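Forenoon meal (Jirovow)

The forenoon meal, also called the small table, is a light meal eaten between breakfast and lunch in the town of Jirovow and the villages of the lower Kragh valley. It is taken cold and is usually made up of bread or a sweet pastry, fruit, and a drink. On working days it lasts only a short time. On Sunday it is often longer and may take the place of breakfast.

Contents
1 Name
2 Food
3 History
4 In schools and workplaces
5 Keeping and carrying
6 See also

Name

The name "small table" is first found in the accounts of the Jirovow grain market, where it means the bread given to porters before noon. The word "small" refers to the amount of food. In Dusstead, on the other side of the valley, the same meal is known as "the ten," after the hour at which it was once served. Older speakers in both towns use the word "bite," which can also mean any food eaten while standing.

Food

Bread was the main part of the meal for most of its history. Plain rye was eaten on weekdays, and wheat bread was kept for market days. Sweet pastries became common after sugar fell in price, and braided forms are now sold by most bakers in the district. Fruit follows the season, with cherries and plums in July and apples through the winter. Cheese is eaten in the hill villages but is rare in the towns.

Hot food is avoided by custom, and soup in particular is held to belong to lunch. Coffee with milk is the usual drink for adults.

A red apple and a braided pastry. 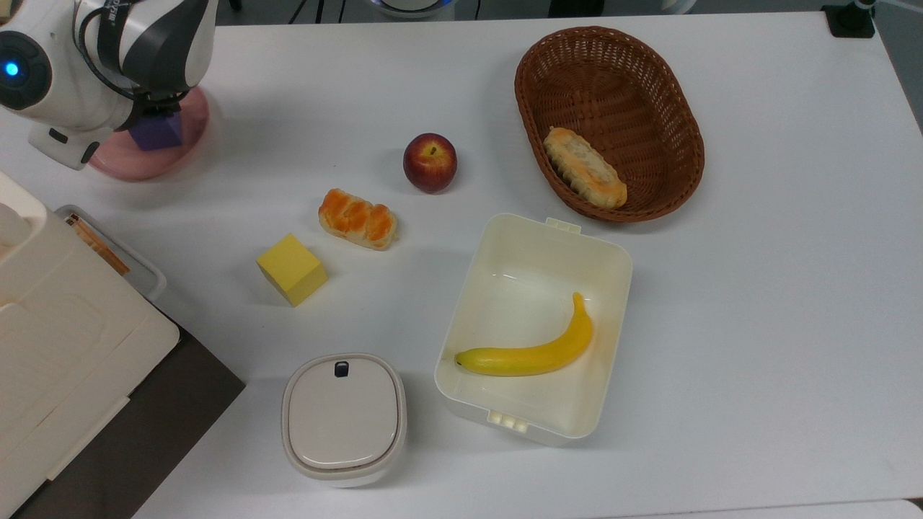
History

A market order of 1620 set aside time before noon for porters and carters to eat, and required the grain merchants to supply the bread. The order named 13 trades. Masons and roofers were left out and received the same right only after a long dispute with the town.

The custom spread from the market to private households. Cookbooks printed in Dusstead give menus for the forenoon meal, most of them far richer than what working families ate. Oluf Thygesen, in his study of the valley towns, treats these menus as advice for guests and warns against reading them as a record of daily life.

In schools and workplaces

Schools in Jirovow keep a break for the meal after the second lesson. Food is brought from home in the lower grades. Three of the five mills along the river kept a paid forenoon break until they closed, and the practice was carried over into later labor agreements. Offices are less regular, and many workers there eat at their desks.

Keeping and carrying

Food for the meal was once wrapped in a cloth and tied at the corners. Tin boxes replaced the cloth in the mills, where dust was a problem, and plastic containers are now general. Pastries with a glaze are packed apart from cut fruit, which softens them.
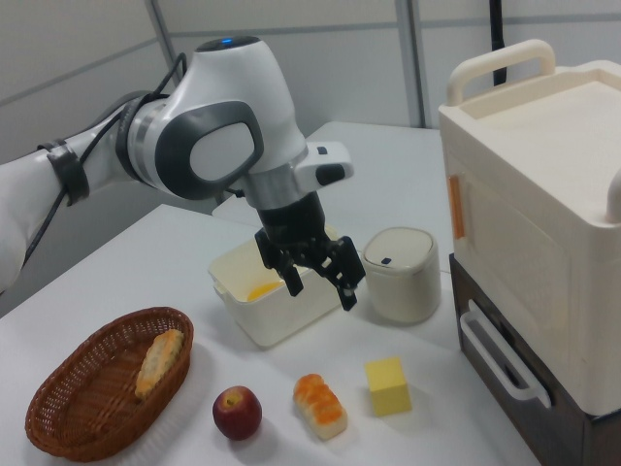 Kanokwan Sukprasert has argued that the change from cloth to box altered the meal itself. In her view, the cloth was spread out and its contents shared, while a box was eaten from by one person. Britta Hellwig disputes this and points to mill workers' letters in which the trading of food from open tins is a frequent subject.

See also

Brunch
Coffee break
Packed lunch
Second breakfast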